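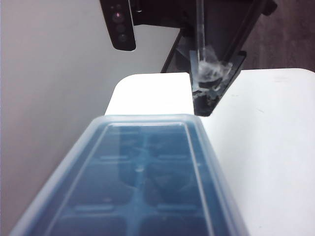
Bandeja con tapa y dedo de pinza sobre la mesa de trabajo, vistos desde la muñeca del robot.

Célula de manipulación Husdale 27
Referencia de catálogo: 2699
Fabricante: Stasier
Categoría: robótica colaborativa / puestos de mesa

Descripción general

La célula Husdale 27 es un puesto de manipulación de mesa destinado a laboratorios, centros de formación y talleres que trabajan con piezas ligeras y recipientes de uso corriente. Se suministra con el expediente técnico necesario para integrarla en la evaluación de riesgos del centro. El cliente recibe el equipo, el manual de instrucciones en español y la plantilla de registro de uso Cikevent, en papel y en formato editable.

Marco normativo

La documentación toma como referencia la norma ISO 12100 para la evaluación y reducción de riesgos, la ISO 10218 (partes 1 y 2) para los robots industriales y su integración, y la especificación técnica ISO/TS 15066 para las aplicaciones colaborativas. La aplicación concreta corresponde siempre al integrador. Un robot apto para el trabajo colaborativo no convierte en colaborativa cualquier tarea: el útil, la pieza y el entorno forman parte de la evaluación.

Todo cambio de pinza, de dedos o de recorrido obliga a revisar la evaluación y a dejar constancia de la revisión en la hoja Cikevent, con la firma del responsable del puesto.

Buenas prácticas con envases y piezas translúcidas

Las bandejas de plástico translúcido, las tapas transparentes y las láminas finas exigen precauciones específicas. Los reflejos sobre la superficie pueden alterar la lectura de los sensores ópticos y de profundidad. Se recomienda:

Comprobar la detección de la pieza con la iluminación habitual del puesto, y repetir la comprobación a primera hora y a las 6 de la tarde si el local recibe luz natural.

Evitar el contraste insuficiente entre la pieza y la mesa. Sobre superficies blancas, conviene verificar por separado los bordes claros del recipiente.

Fijar una velocidad de aproximación reducida en los últimos centímetros del descenso.

Inspeccionar los dedos de la pinza antes de cada turno. Las cintas, películas o recubrimientos añadidos se anotan como modificación del útil y se sustituyen cuando presentan desprendimientos.

Mantener las lentes limpias, con paño seco y sin disolventes.

Puestos con más de un brazo

Cuando dos brazos comparten la mesa, el plano de implantación debe indicar la zona de trabajo de cada uno y la zona común. La parada de emergencia actuará sobre ambos. No se admite la anulación temporal de un dispositivo de protección para facilitar el ajuste; para esa operación existe el modo manual a velocidad reducida, con mando de validación.

Las personas autorizadas a entrar en la zona común figurarán en una lista visible junto al puesto. El cabello largo se llevará recogido y no se usarán guantes holgados.

Contenido del suministro

Célula montada sobre bancada
Mando de validación con cable
Juego de cinco dedos de repuesto
Manual de instrucciones y declaración del fabricante
Plantilla de registro Cikevent
Etiquetas de señalización para la zona común

Mantenimiento

La revisión preventiva se realiza cada seis meses por personal formado. Incluye el apriete de la bancada, el estado del cableado, la prueba de parada y la verificación de fuerzas de contacto en los puntos definidos por el integrador. Los resultados se conservan durante cinco años.

Formación y asistencia

El distribuidor Lý imparte la formación inicial de operadores en las instalaciones del cliente. La siguiente convocatoria abierta se celebrará en septiembre. La asistencia técnica se solicita mediante el formulario de contacto, indicando la referencia 2699 y el número de serie de la bancada.

Documentos relacionados

Guía de evaluación de riesgos para puestos de mesa
Hoja de modificación del útil
Condiciones de garantía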